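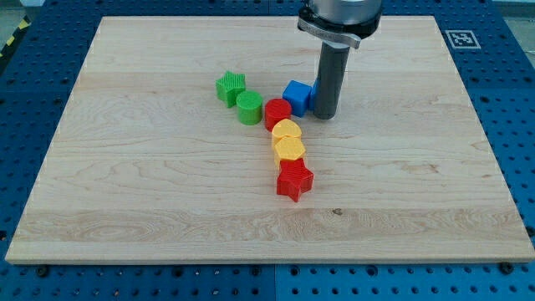

Leimholzplatte aus Ahorn: ölen oder lackieren, und was mache ich mit dem Ast?

Alžběta Mikuš
Hallo zusammen, ich habe mir eine große verleimte Platte aus hellem Ahorn gegönnt und bin total verliebt in die Maserung, die hat richtige Wirbel und Wellen drin! Sie soll bei uns als Tischplatte in die Küche, auf ein altes Gestell, und jetzt traue ich mich nicht weiter. Ich möchte unbedingt, dass sie so cremig hell bleibt. Bei meinem letzten Projekt (ein Regalbrett aus Buche) hab ich einfach Leinöl draufgeschmiert und nach einem Jahr war alles orange. Dann gibt es noch einen kleinen dunklen Ast oder Fleck, ziemlich weit vorne und leicht rechts von der Mitte. Rausbohren, füllen oder einfach lassen? Und muss ich an der Stirnkante was Besonderes beachten, die wirkt ein bisschen dunkler als die Fläche. Einen Exzenterschleifer habe ich, Geduld eher weniger.

jogi_aus_der_garage
Hartwachsöl, fertig. Hab ich auf allem.

Fitriani Govindasamy
Den Fleck würde ich lassen! Fahr mal mit dem Fingernagel drüber: Wenn du nirgends hängen bleibst, brauchst du da gar nichts füllen, und unter dem Frühstücksteller sieht den eh keiner. Nur wenn er offen ist oder bröselt, kommt ein Tropfen klares Epoxid rein, gut aushärten lassen und plan schleifen.

Zur Farbe: Normales Öl feuert Ahorn an, das wird honiggelb, auch ohne Leinöl. Ich habe für meine Platte ein Öl mit ein wenig Weißpigment genommen, und die ist nach 2 Jahren immer noch schön hell. Mattlack auf Wasserbasis geht auch, aber Kratzer kannst du da später schlecht nur an einer Stelle ausbessern – am Küchentisch wäre mir das zu nervig.

Schleifen bis 180 reicht für die Fläche, die Stirnkante mache ich immer feiner, da saugt das Holz viel mehr und wird sonst noch dunkler. Unterseite bitte genauso oft ölen wie oben, sonst schüsselt sie dir. Und am Gestell Langlöcher nehmen, die Platte muss in der Breite arbeiten können. Probier das Öl vorher an der Unterseite aus!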